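De que é feita uma camisola de malha

Explicador de ciência para o 4.º ano
Texto: Custódio Sequeira

Um tecido pode ser fabricado de duas maneiras principais. Na tecelagem, os fios cruzam-se em ângulo reto. Na malha, o fio forma pequenas argolas, chamadas laçadas, e cada laçada prende-se na seguinte.

As laçadas mudam de forma quando se puxa o tecido. Por isso, a malha estica e dobra com facilidade. Uma peça branca de malha, agarrada pelo meio e levantada, forma pregas. As partes salientes recebem mais luz e parecem mais claras. O fundo das pregas fica à sombra e parece cinzento. 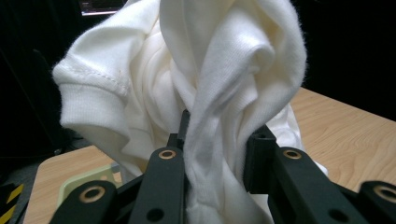 A fibra é a parte mais fina do tecido. Muitas fibras torcidas em conjunto formam um fio. Algumas pontas ficam soltas à superfície e dão à malha um aspeto ligeiramente felpudo.

Torcer também altera o tecido. Uma malha torcida ocupa menos largura e fica parecida com uma corda. As rugas passam a correr em diagonal.

A costura e o punho

Costura: linha de pontos que une duas partes ou segura uma dobra. Os pontos costumam ter todos o mesmo tamanho. Onde a linha aperta o tecido, a malha pode ficar um pouco franzida.

Punho canelado: faixa na ponta da manga. Tem riscas em relevo, chamadas canelados, que seguem o comprimento da manga. O punho é mais estreito do que a parte da manga que vem antes. Estica para deixar passar a mão e volta a fechar.

Para encontrar o punho numa peça amarrotada dentro de um cesto, procura primeiro a costura. O canelado começa logo a seguir.

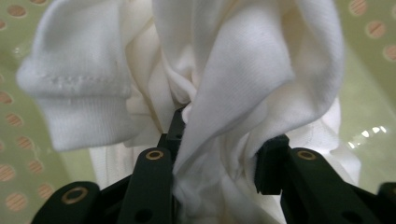

Experiência: medir a elasticidade

Material: uma camisola com punho canelado e uma régua.

1. Pousa a manga na mesa, sem a esticar.
2. Mede a largura do punho e regista o valor.
3. Puxa os dois lados do punho, sem forçar, e pede a um colega que meça outra vez.
4. Larga o punho e faz a terceira medição.

Se o primeiro valor for 9 cm, compara-o com o terceiro. Quanto mais próximos forem, mais elástico é o punho. Repete os passos na parte lisa da manga e regista os resultados na mesma tabela.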